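4 min read

Section 4. Putting up the Nurkmont coat rack

You have the base on, the pole is standing, and there is one small screw left on the table. Go back to Section 3. That screw was step 6, and the rack will remember it the first time a winter parka goes up.

Everyone else, carry on.

4.1 Choosing the spot

The rack wants a flat floor and some air above it. The arms spread in every direction at the top, and a spot that looks generous at ankle height can turn out to be a doorway at eye height. Test before you commit.

1. Stand the rack where you think it should go.
2. Walk past it on both sides at your normal speed. Carry a bag.
3. If the bag caught, move the rack and repeat step 2.
4. Check that nobody has to reach over a table or a chair to get to a hook. They won't reach. They will use the chair.

Note: On a plank floor, turn the base a little at a time until it stops rocking. One board is always higher than its neighbors. If a quarter turn doesn't do it, shift the whole rack one board over.

Caution: Do not run a cable under the base. Lift the rack to move it, one hand low and one at shoulder height. Dragging it will leave a mark shaped like your impatience.

4.2 Hanging things up 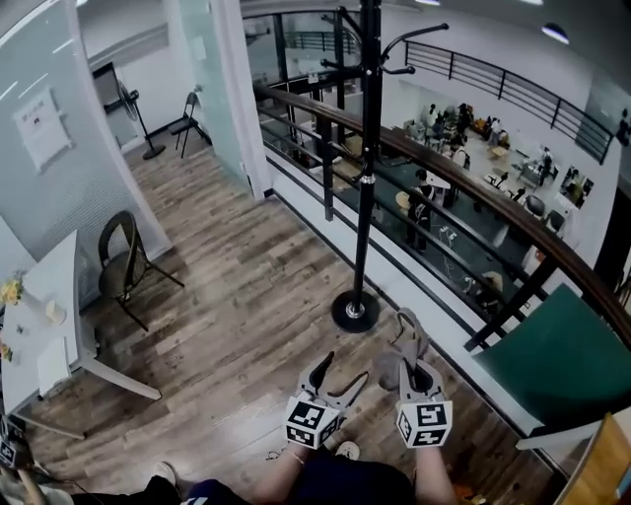
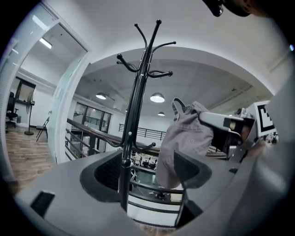

Coats go on the upper hooks, by the loop if there is a loop and by the collar if there isn't. Hats are where people get careless. A cap with a strap at the back, like the gray one held upside down beside the pole, can hang by that strap, and it takes up a lot less room than it does perched on a knob with a scarf underneath it. Straw hats and anything with a stiff brim should sit on top of a hook, crown up, and should go on last.

Load the rack in this order:

1. Heaviest coat first, on an upper hook.
2. Second heaviest coat on the hook opposite. Opposite means across the pole, and "the next one along" is how the Arellano office lost a mug.
3. Lighter jackets in between, again in facing pairs.
4. Bags, umbrellas and short items on the lower arms.
5. Hats and caps.

To unload, go backward. If everyone leaves at once, the light things will be taken first and the rack will be left holding two wet overcoats on one side. Move one of them across.

Note: The lower arms are smaller than the upper ones. They are fine for a tote and a folding umbrella. They are not fine for a toddler, and yes, we have had the letter.

4.3 Tightening

The pole comes in sections and the joints settle with use. Check them after the first 2 weeks and then every 90 days.

1. Take everything off. Everything, including the scarf that has been there since before you were hired.
2. Hold the lower part of the pole still and turn the upper part clockwise until it stops.
3. Check the screw under the upper hooks and snug it by hand with a screwdriver. No power tools.
4. Turn the rack on its side and check the bolt under the base.

Caution: If the pole leans after tightening, check the floor before you blame the threads. Ognjen Petkov in our repair room opened 71 racks sent back for leaning and found most of them perfectly straight.

4.4 Cleaning

Dry cloth, or a damp one followed by a dry one. Skip furniture polish, which makes the hooks slippery and the coats shiny. Dust collects on the base first, and shoes will scuff it no matter what you say to people.

Spare screws and hooks: see parts list, page 137.

Orstead Furnishings | Customer help: Eleni Dervishi, parts desk | Revised July 23, 2020 | © Orstead | Back to top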